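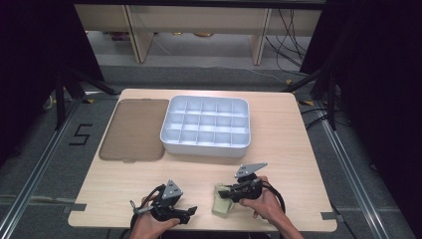 Bay 5, July. Both hand grippers over the table, cloth by the right one, tray and organiser left out.

Pad comparison, continued from last time. The claim we are supposed to be checking is Vanetti's: that their linkage closes the pads parallel over the full stroke, so we can stop fiddling with shims. Govard says the same thing about theirs, in nearly the same words, and theirs didn't either. I would like it to be true. I have a drawer full of shims.

Started at 9.40 with the cloth, which is the thing that caught the Govard set out. Hard parts flatter a gripper. You can hold a lid with two pads that barely meet and come away thinking all is well. Thin knit cloth finds the gap straight away, usually at the bottom of the pads where the pinch is weakest, and then it creeps.

First job was closing on nothing and looking at the seam. There is a thin, uneven pale line down the middle at the top of the pads. Could be light getting through, could be a scuff on the edge, could be a crack starting. I went back and forth on it and have written down all three. A paper strip dragged at the top and slid free lower down, which argues for a gap, but the paper was from the printer tray and I wouldn't hang much on it. Want proper feeler stock before anybody repeats the word "parallel" in a report.
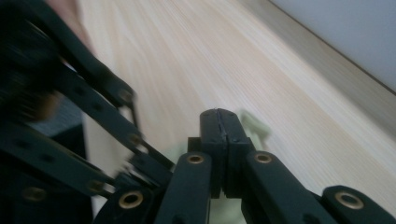 The other thing I don't trust is the play in the joints. The bushings feel fine one at a time. Push sideways on the closed tips, though, and there is movement I can feel and can't place. It might be the bushings, it might be the pins, it might be the pad brackets shifting on their screws. Tightening the bracket screws made it better on one gripper and made no difference I could swear to on the other. So at least part of it is the brackets, and the tidy story that it is all down to the linkage needs dropping.

Did 30 cloth picks, same cloth, dropped in a heap each time and not tidied. Scored as held, crept or lost. I kept catching myself going for the nice ridge in the middle of the heap, where any gripper would do well. From pick 12 on I made myself take whatever was nearest. The scores got worse at exactly that point, so the first 11 say more about me than about the pads. I have ruled a line under them on the sheet and they should not go into any average.
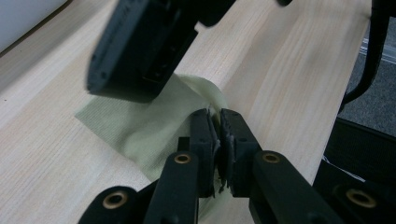 Pinch on the bunched part of the cloth, second gripper above. Note the dark frayed bits low down between the pads.

Two-handed work was more awkward than I expected. When one gripper is down on the cloth, the other one's body takes up most of what its camera can see of the far side. Tavares have been saying their wider lens would fix this. Perhaps. A wider lens also shows you more gripper. I'd sooner try mounting the camera higher first, as that costs us a bracket and an afternoon, and we can undo it.

Controller side: ran the Skeso logger throughout. Jaw opening looks plausible but the zero moved between the start and the end of the session, and I didn't note when. Closed should read nought and at 15.20 it read 2 mm with the pads touching. Either the zero drifts or something in the jaw has shifted and the logger is telling the truth. Don't assume the first one just because it is the easier to fix.
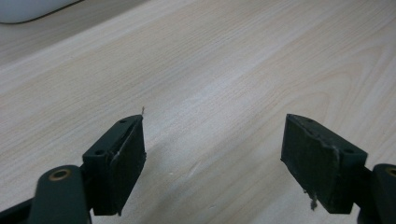 p. 448

Pad faces after the cloth work. Scuffing along the top edge of one, greyish rough patches on the other with a chipped bit up in the corner, and loose fibres on both. I did not photograph the faces before starting, so I can't say how much of this is new. Stupid omission. Same mistake as the Govard session, and it is written down in the Govard entry as a thing not to do again.

If the surface is wearing unevenly then the seam check above is partly a check of wear, and none of it is a fair test of the linkage. Fresh pads on both, then, before the next run.

To do:
Fresh pads, faces photographed before anything is picked up.
Feeler stock for the seam, top and bottom.
Mark the bracket screws with paint so we can see if they turn.
Log a closed reading every 5 picks.
Ask Vanetti what load their parallel figure was taken at. They did not say on the sheet — I looked twice.

Shims stay in the drawer for now.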